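Iline House Residents' Association
Minutes of the meeting held on 12 November 2024, ground floor meeting room

Present: Zulema Durán (chair), Olga Palma, Octavio Painemal, Telma Toledo
Apologies: Telma Insaurralde
Minutes taken by: Telma Toledo

1. Minutes of the last meeting
Agreed with one correction. The repair to the side gate was 186, as on the bill, and the minutes had it as 168.

2. Laundry room
Octavio reported on the stacked washing machine. There are still complaints about fluff and about small things left in the drums. He has asked Prurance for a price for a yearly service of both drums and the door seals. The price given was 477, call-out included. Olga thought this was high and will ask Polat for a second price before January.
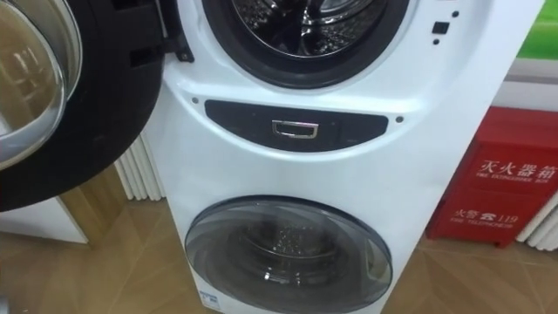 It was agreed that the upper door should be left open between loads and the black rubber seal wiped round with a dry cloth. Octavio will put up a notice. Zulema asked that it be short, as the last one ran to two pages and was taken down.

3. Items left behind
Olga has a bag of unclaimed socks and tea towels from the laundry room. These will be kept until the next meeting and then given away. Telma T. asked whether the shelf in the hall could be used for them. Agreed, so long as the post is kept separate. 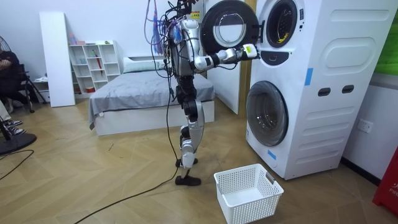
Baskets were discussed next. Residents have been taking them up to their flats and not bringing them back. Olga said the white plastic ones with holes in the sides and cut-out handles are the type to stay with, and that no other kind should be bought. Agreed to order 3 more from Bilell and to write "laundry" on each in marker pen. Drums should be checked by hand before leaving – a small item near the bottom, like the yellow one, is easily missed.

4. Reserve fund
The balance stands at about 4000. No change to the monthly payment.

5. Any other business
Zulema will chase the window cleaner. Octavio has the spare key to the bike store.

Next meeting: January, date to be confirmed by Zulema.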